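Zernix Valuation Kit for Small Business Sellers
Reviewed by Huguette Lebrun, 08/12/2021

I bought the download version for $626 before listing my frame shop. You get a workbook, a buyer questionnaire and a sample confidentiality agreement.

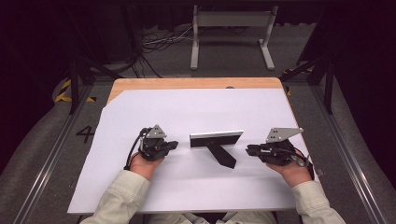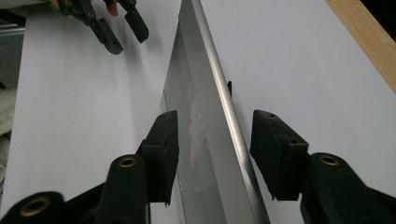
The workbook asks for three years of tax returns and took me two evenings. The section on leases is thin, and mine had a transfer clause it didn't cover. My broker at Waretholm, Ayman Chamoun, quoted $2000 for a similar report. His figure for the inventory came in $3738 higher than the kit's.

Fine for a first asking price. Franchise owners should skip it, as there's no place to enter royalties. Four stars.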